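Posting a few notes from the Praden town council meeting on the building heat ordinance. I sat through the whole thing and the local write-ups have been thin.

The short version: any commercial or apartment building over a certain size will have to report its energy use every year, and starting in the third year it has to meet an emissions limit. The limit gets tighter after that.

The list has 137 buildings on it. Most of them are apartments. The hospital and the two school buildings are on it too, which wasn't the case in the first draft.

Oanh Trương presented for the town energy office. Her main point was that heating is the biggest piece of Praden's emissions and that the town has done very little on it so far. Streetlights and the bus depot got done first because the town owns them.

She said 96 of the buildings on the list still heat with oil or gas boilers. The rest are electric or on the Hurkeck steam loop. The steam loop burns gas, so I'm not sure why it was counted separately. I asked by email and will post the answer if I get one.

The part people argued over was the fee. A building that misses its limit pays by the ton, and the money goes into a fund for retrofits. Owners of smaller buildings can apply to the fund first.

Edvin Hovland spoke against it. He owns two of the older apartment blocks on Devadiga Street. He said he supports the goal but can't get a contractor to give him a firm price on heat pumps, and he doesn't want to sign up for a deadline on a guess.

I thought that was a fair complaint. The energy office said it would set up a list of approved contractors by April. That leaves owners a while before the first limit applies, but less time than it sounds like if everyone calls the same few companies. 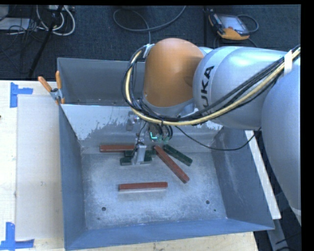
Kiều Hồ replied to ask whether tenants end up paying the fee. She says her rent already went up when the windows were replaced, and the letter from the landlord called it an energy improvement.

On that question – the draft says the fee itself can't be passed on to tenants. It says nothing about the cost of the work. So a landlord who puts in a new heating system could still raise the rent to cover it. Bảo Lưu brought this up from the council side and asked for language on it before the final vote.

There was also some talk about whether the town can do this at all if the state weakens its own targets. The town attorney said yes, the ordinance rests on the town's building code powers and doesn't depend on the state climate law. She did say she expects somebody to sue.

Public comment ran long. There were 17 speakers, and by my notes most were in favor. A few wanted a stricter limit with an earlier start. One man wanted the wood stove rules reopened and was told that was a separate item.

The council voted to move the draft forward with changes. The final vote is on 18th January. Written comments are open until noon the day before, and you can drop them at the clerk's window or send them by email.

If you live in a building on the list and don't know it, the list is in the back of the meeting packet, sorted by street. A few addresses looked wrong to me, so check under the old street name as well.

I'll post the revised text when it's out.

Contact | © Praden Meeting Notes | Back to top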